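# Probar pinzas con una camiseta: trucos de taller que nos han servido

Si estáis pensando en comparar pinzas para manejar ropa, empezad por una camiseta de algodón de color vivo. De verdad, no os compliquéis con toallas ni con sábanas el primer día (nosotros lo hicimos y perdimos una tarde entera). Una prenda lisa sobre una mesa clara se distingue muy bien en las cámaras, y las arrugas, que son lo que da guerra, saltan a la vista.

Otra cosa que agradeceréis: dejad libre la parte de la mesa donde se va a doblar y llevad los cables y el ratón al fondo o a otro escritorio. Y repasad los tornillos de las pinzas antes de cada tanda, que con tanto abrir y cerrar se van aflojando.

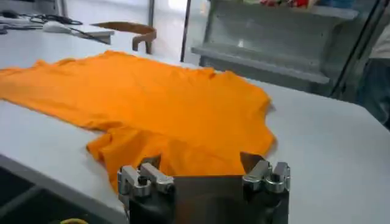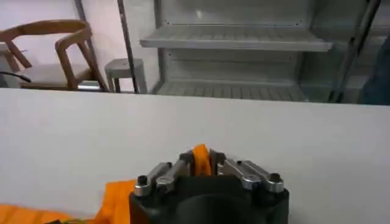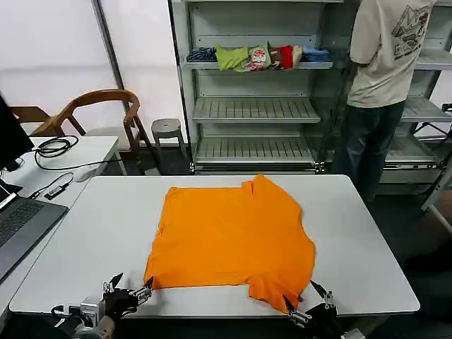
*Hirnerham, marzo*

La camiseta naranja nos acompaña en toda la comparativa entre la pinza Goda y la Dritix, y ya le tenemos cariño. Llevamos 76 dobleces con una y 60 con la otra, así que todavía falta para igualar la cuenta, pero os adelanto lo que vamos apuntando:

- **Entrar por el dobladillo.** Con una pieza plana y fina conviene acercarse muy bajo, casi rozando la mesa, y avanzar despacio. Si vais deprisa, la tela se arruga por delante y hay que volver a estirarla.
- **Pellizcar poca tela.** Un pliegue pequeño entre los dedos se sujeta mejor que un puñado, y además la marca se va con la mano.
- **Trabajar con las dos esquinas de abajo.** Cuando hay dos brazos, coged una esquina con cada uno y tensad un poquito antes de levantar. ¡Se nota muchísimo!
- **Comparar la vista de la muñeca con la de arriba.** La primera enseña el agarre de cerca y la segunda os dice si la prenda se está torciendo, y a nosotros nos ha hecho falta tener las dos delante.

Krystyna Zalewska nos pasó un consejo buenísimo para el controlador Carrilho: bajar la fuerza de cierre a 19 en su escala e ir subiendo de uno en uno hasta que la tela deje de escurrirse. Apuntad el valor de cada prenda en una libreta, que luego no hay quien se acuerde.

Para la próxima tanda queremos probar con punto grueso y con algo que tenga botones. Si tenéis alguna camisa vieja de sobra, guardadla, que para estas cosas viene de maravilla.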